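4.2 Handoff Latency Between Phone and Desktop Sessions

We measured how long it takes for an open task to move from a phone to a desktop machine signed in to the same account. A handoff starts when the user taps the send control on the phone and ends when the desktop client has drawn the restored page and accepts input. Both clocks were synced to a local time server before each block of trials.

The test set contained 1,512 handoffs spread over 18 device pairs. Each pair ran the Stilberg client in its default configuration, with background refresh turned on and battery saver turned off. Pairs were placed on one of two networks: the office network at Urnmont, where phone and desktop share a subnet, and the Emdale network, where the phone is kept on a guest segment and all traffic passes through the relay server.

Median latency on the shared subnet was 178 ms. Relayed handoffs were slower and showed a long right tail, which we trace to the push channel. When the desktop client has been idle, its connection to the relay is dropped and must be set up again before the session record can be delivered. Keeping the connection alive removed most of the tail but raised idle network use on the desktop side. We left the default in place for the results reported in Section 5.

A handoff was marked as failed if the desktop client did not accept input within 3,000 ms. Failures were logged with the state of both clients and were not retried. Most fell into one group: the session record arrived, but the page required a new sign-in, so the scroll position and form contents could not be restored. This matches the behavior reported by Sầm and Thân for an earlier build of the client.

Session records were stored in the Đào format, which keeps the address, scroll offset, zoom level and unsent form fields. Media playback position is not part of the record. We therefore excluded pages with embedded video from the timing analysis, although they remain in the failure counts.
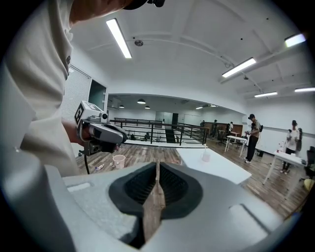 Figure 3. Hand-held gripper, with a person in a cream-white shirt at left.

Timing logs were checked by two of the authors (Ninh and Lò) working separately. Entries with a clock offset above the sync threshold were discarded before the medians were computed. The filtering rules were fixed in August, ahead of the main runs, and the client build was frozen on November 2, 2020.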